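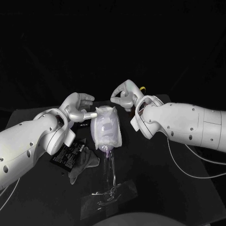 Household and light shop-floor manipulation is the branch of robotics that deals with chores normally done by hand, such as clearing a table, folding laundry, unwrapping goods and packing parcels. It differs from conventional factory automation in that the objects are not held in fixtures, are rarely presented twice in the same position, and are often soft, thin or transparent. As of November, machines of this kind can carry out a number of single chores under supervision. General, unattended use in homes has not been achieved.

Hardware

Most current systems use two arms mounted either side of a torso, with a camera at head height. End effectors fall into two groups. Parallel grippers are cheap and strong but have only one opening and closing motion. Humanoid hands can pinch, hook and steady an object, at the cost of more motors, more cabling and more frequent repair. The Okafor hand, often cited in comparisons, has three driven fingers and a passive thumb. Its maker recommends inspection of the tendons after every 300 hours of use.

Film and flexible packaging

Plastic film is regarded as one of the harder materials. It has no fixed shape, it clings to itself, and its creases throw bright reflections which depth cameras read as holes or false edges. A person unwrapping a bottle finds the loose end largely by touch. Few robot hands have fingertip sensing fine enough to do the same, and most rely on vision until contact is made and on motor current afterwards.

Dark work surfaces are commonly used in trials, as they improve contrast with pale or clear items. The same surfaces make black packets and dark cloth harder to separate from the background, and results obtained on one table do not always carry over to another.

Performance

Published success rates are difficult to compare. Some groups count a chore as done when the object has been moved; others require the waste to be cleared as well. The Hetdale protocol, used by several small laboratories, divides a chore into four stages (reach, grasp, change, clear) and scores each separately. In trials under this protocol, reaching is seldom the cause of failure. Most losses occur at the grasp and clear stages, where film sticks to the fingers or is dropped outside the target area.

Speed remains a limit. On the Titero packing line, a two-armed unit took about 3 times as long as a trained worker to open and empty a wrapped carton. It was kept on the night shift, where the rate mattered less, and an operator was present to reset it.

Domestic use

Plerurora, a supplier of leased home robots, restricts its machines to a list of approved tasks, mainly carrying, wiping and loading rigid crockery. Unwrapping, opening sachets and handling wet cloth are excluded. Remote operators may take over when a task stalls, which has raised questions of privacy and of how far such a service can be called automatic.

Related articles
Dexterous manipulation
Deformable object handling
Teleoperation
Service robot
Bin picking

4 shares
3 comments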